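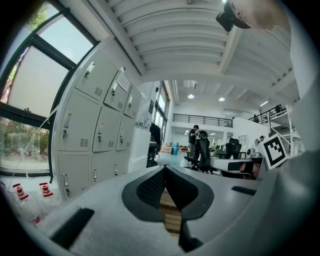

What do you do with a locker key when the locker hasn't got a number on it?
Leave it in the lock. Tie a tag to it if you must, but the key lives in the door it opens, and it only goes in a pocket when there's something inside worth pinching.

Blog > Work, Such As It Is > Lockers

Latest | Archive | Sheds I Have Known | About | Write to me

September 15, 2024

That rule took us most of the winter to arrive at, and I'm putting it here in writing so that when someone wanders off with a key in October I can send them the link and say nothing further.

I've had a locker of one sort or another since I was twelve. The school one smelled of banana. The one at Pumphrey, where I did my first proper job, had a previous tenant's footy stickers on the inside of the door and a dent at knee height that told you all you needed to know about the previous tenant. So when we moved into the Norarance building and I found a bank of grey metal lockers along the window side, I was pleased in a way I kept to myself. Everyone else was asking about the kettle.

They're decent lockers. Metal, a silver handle on each door, a lock under the handle, little vent slots so your lunch can breathe on the rest of us. They stand by the big window, the top of which tilts open, and you get trees and a good slab of daylight while you hunt for your jumper. I have worked in places where the lockers were in a corridor beside the bins. This is luxury.

The trouble was the keys. Our first system was the biscuit tin. All the keys went in the tin, on the theory that you'd take one in the morning and put it back at night. A locker key looks like every other locker key, so each morning opened with a person standing at the bank with a fistful of them, trying one door after another like a very patient burglar. I once spent 16 minutes getting to my own sandwich.

Our second system was stickers. Lowri Ifans bought a sheet of coloured dots and matched every key to its door, and it was lovely for a fortnight. Then the dots started to let go. They turned up on sleeves, on the soles of shoes, on a parcel we'd sent to Potau. I found a green one in my hair at the dentist.

Our third was taking them home, which I'd rather not discuss. Locksmith, 35 dollars, and a stern email.

So now they stay put. It looks a bit like a row of budgies hanging on by their beaks, and I've grown fond of it. 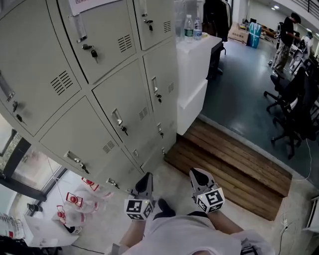
Keys in the doors, where they belong.

A few things learned along the way, for anybody else who's been handed the lockers because they were foolish enough to have an opinion.

Turn the key before you pull the handle. I know. But I've watched grown adults haul on a locked door with the key dangling under their hand, then go and report it as jammed.

Low doors fill up with things that belong to the whole room and high doors fill up with things that belong to tall people. I'm not tall. I took a middle one early and have defended it.

Nothing goes on top. The top of a locker is where objects go to be forgotten, and every time I clear it there's something small and round up there again within the week. The floor underneath is no better. We've had two little traffic cones down there, orange and white, half under some clear plastic, and I can tell you from experience that asking whose they are gets you a lot of people looking out the window.

If a latch is stiff, a rub of pencil on it does more good than a squirt of oil, and it won't get on your cardigan. I had that from an old bloke at Zumolow who fixed everything with a pencil, including once a zip and once, he claimed, a marriage.

Once every 4 weeks, open the lot. I give warning the day before. The first time I did it I found 3 umbrellas, a single gumboot and a Tupperware that we took outside on a shovel. Since then it's been mostly scarves.

Labels I've given up on. I still believe in them, but I've got a drawer with half a roll of white ones in it and no will to go again. People know their own door by now. They know it the way you know your own car in a car park, by walking straight to it while thinking about something else, and on the odd day they get it wrong they find themselves looking at my spare cardigan and shut the door again quite politely.

Lowri has asked for hooks on the inside of hers. I've said I'll look into it. I've said the same about the shelf, the mirror and the second shelf.

Filed under: Work, Such As It Is / storage / small grievances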